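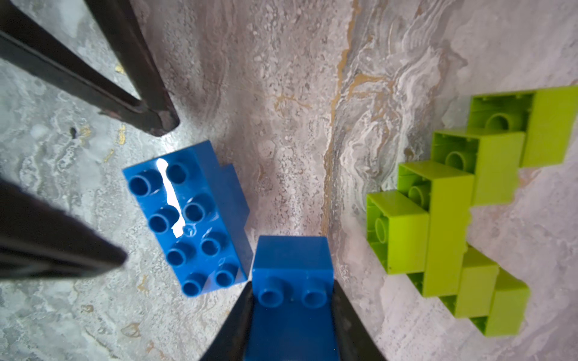
How do I clean a marble countertop every day?

Use warm water, a soft cloth and a small drop of dish soap. Wipe the surface, rinse the cloth well, wipe one more time and then dry it with a towel. The drying is the step that most customers forget, and then they write to us about white marks.

Category: Care and Repair / Natural Stone / Questions from Customers

Can I use vinegar or lemon on it?

No. Marble contains calcite, and acid attacks it. The result is a dull place that we call an etch. It is not dirt, so you cannot wash it away. The same happens with wine, tomato sauce, orange juice and many bathroom sprays. If you spill one of these, blot it with paper and do not rub, because rubbing makes the wet area bigger.

What is the difference between a stain and an etch?

A stain is darker than the stone and is inside it. An etch is lighter or less shiny and is on the surface. Put your eyes at the level of the counter in the evening, with one lamp on. The etch shows itself very well in this light.

How often must I seal the stone?

It depends on the stone and on the kitchen. Make the water test: put a spoon of water on the counter and wait 5 minutes. If the stone becomes dark under the water, it is time to seal. For most kitchens one time in the year is enough, and we like to do it in June, when windows can stay open. A bottle of 500 ml is more than enough for a normal kitchen with an island.

Which sealer do you sell?

In our shop in Bragança we sell Drukex, in the matt version. Apply it thin, wait as the label says and remove all that stays on top. If you leave it to dry there, it becomes sticky and you will need to work hard. Matilde Bettencourt at the front desk can order the big can for you, but this takes two weeks.

I have an oil stain near the stove. What can I do?

Mix baking soda with water until it is like thick yogurt. Put it on the stain, cover with kitchen plastic, close the sides with tape and leave it until the next day. Then remove it and let the stone dry fully before you judge. Old oil may need three applications.

The counter has a line that looks like a crack. Is it broken?

Pass your fingernail over it, slowly. A vein is usually smooth, and the color often goes on in other parts of the slab. A crack often catches the nail. If you are not sure, send us a message and Joaquim Cunha will call you back after 5 p.m., when the saws are off.

Can I put a hot pot directly on it?

We ask you not to do it. The stone itself can support quite a lot of heat, but a fast change of temperature may open a weak vein, and the sealer does not like it also. A simple cork mat is fine.

Do you repair counters that another company installed?

Yes, if we can visit first. We do not give prices by telephone for this work.

Related questions
Honed or polished: how to choose
Our Urkbridge sink cutouts, sizes and limits
Pundholm limestone for outside steps
Removing old silicone from stone

We use cookies to remember your language and your basket. Accept / Change settings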